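Notes on the Two-Arm Bench, April

The two-arm bench at the Katetti shared workshop is now in its second month of regular use. This entry records the present state of the build and the decisions taken so far. The project was begun under the name Kutetetti, and that name has been kept for the software as well.

The gripper fingers remain the principal concern. The earlier set was printed solid and proved too stiff for small parts. The current design has a white body with a ribbed orange pad, and each body requires 3 hours to print. Lihua Hao revised the pad profile twice before the ridges came off the printer cleanly. Total spending on the project stands at 900 dollars, of which 60 went to filament.
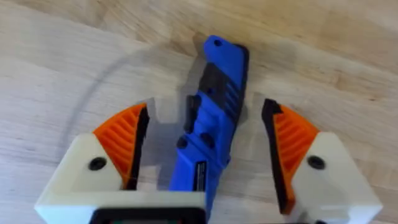
The bench and the wrist view, April
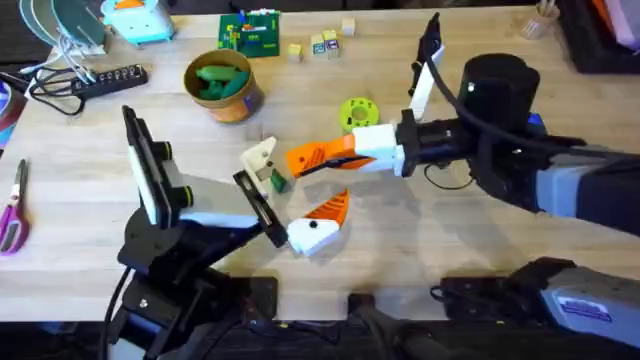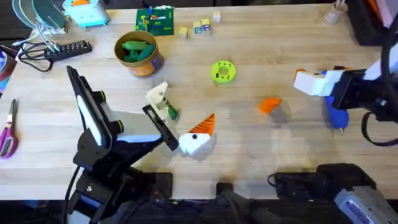
Responsibility for calibration has passed to the author. The procedure is to be carried out before every session, and the results are to be entered in the logbook kept by the door. Members who change a finger must repeat the procedure for that arm.

A request for a second power supply has been submitted to Villanueva, the firm that leases the room. Until a reply is received, both arms will continue to run at reduced speed. The next pad will be printed in a softer material, and a trial of 400 grip cycles is planned before the design files are released to other members.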